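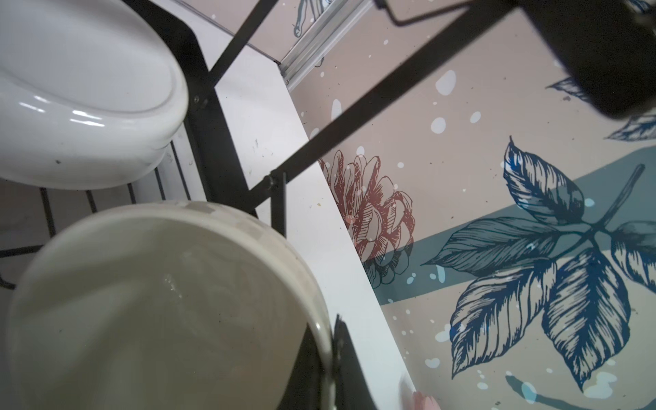
July, bench notes, second batch of the matte white. Glaze bucket was stirred at 8:15 and again before dipping, and it had settled harder than the first batch did, with a firm layer at the bottom that needed the paddle. Specific gravity by the weighed syringe came to 1.44 on the first reading and 1.46 on the second, so I added a little water and let it stand while I wiped feet. What I want from this glaze is a dull surface that doesn't throw back a highlight, and for comparison I keep going back to ordinary shop white, like the glossy dish in the black rack, where the light runs along the inner slope and every curve shows. That is a good surface for washing up. It isn't what Eynon asked for, and I would like to get the matte version to clean nearly as well before we send anything over.

Recipe is unchanged from batch one except the silica, which I dropped by two parts. Whiting, kaolin and feldspar all from the same bags as before. The kaolin bag is nearly finished. The new one is a different lot, and I have written the lot number on the lid of the bin. Please don't top up the old bin from the new bag until the tiles are done.

Body is the Evcombe stoneware, bisqued last month. Test pieces are the small bowls and the flat tiles with the hole in the corner. Marks in iron oxide on the back:

E1: single dip, three seconds
E2: single dip, five seconds
E3: double dip, second coat after the first had lost its shine
E4: poured inside, sprayed outside

E3 crawled on the shelf before it ever saw the kiln. Fine cracks in the raw coat at the rim and one flake off the foot. I rubbed the cracks down with a dry finger and left it in the firing anyway to see how bad it gets.

Kiln log. Candled overnight with the top bung out. Started the ramp at 100 an hour. At 442 I closed the bung, and at 1011 I switched to the slower climb and left it on that to the top. Cone packs on the middle and bottom shelves. Emrys Mostyn sat with it for the last stretch while I was on the phone with the clay supplier. He wrote the times in the green book, not here, so look there if the curve matters to you.

Cooling: held for forty minutes a little below peak, then let it fall on its own. Batch one had no hold. I should have changed only one of the two things, the silica or the hold, and I changed both. If the surface is better I won't know which did it. The next firing will have the old recipe with the hold. 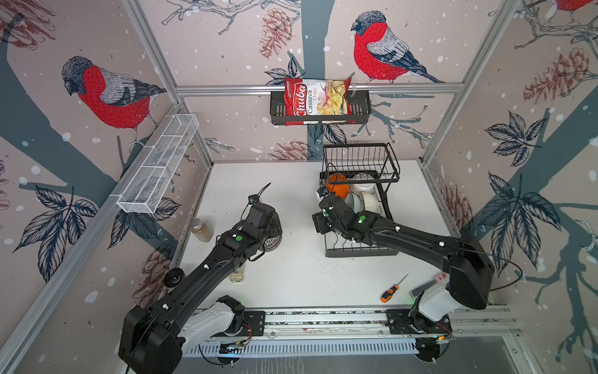 Unpacked the next afternoon at 3:40. Middle shelf cone was down flat, bottom shelf cone bent to the usual place. So the middle is still running hotter than the bottom, same as before the new elements went in.

E1 is thin. Body color comes through at the rim and at every throwing line, and it feels like fine sandpaper. No.

E2 is the best of them. Even, soft, pale, no pinholes that I can find with the loupe. Slight yellow where it pooled in the well of the bowl. The bottom shelf one is smoother than the middle shelf one, which I did not expect and can't explain.

E3 crawled as promised. Bare patches on the rim, glaze rolled back in thick beads. Kept for the board.

E4 is good inside and patchy outside. The spray gun was spitting. I have taken the needle out and it is soaking.

Cutlery marking: ran a steel fork across E2 with firm pressure, ten strokes. Gray lines, clear from arm's length. Soap and a sponge did nothing to them. The cream cleaner took most of it off. Fado had the same complaint about their matte plates two years ago and went to a satin in the end. I think we will be having that conversation too.

Lemon test: slice left on E2 overnight, covered. There is a faint ring when the bowl is tilted to the window. It doesn't wipe off. That one worries me more than the fork does, and it goes on the list before any talk of food use.

Water absorption on the body, boiled and weighed: dry tile 374 g, wet tile 377 g. Fine for this clay.

Still to do: old recipe plus hold, five second dip only, three bowls on each shelf. One line of tiles with the silica put back halfway. Clean the spray gun. Order cones, we have one box left. Ask Gridar if they still sell the finer whiting, and get a price for the small bag.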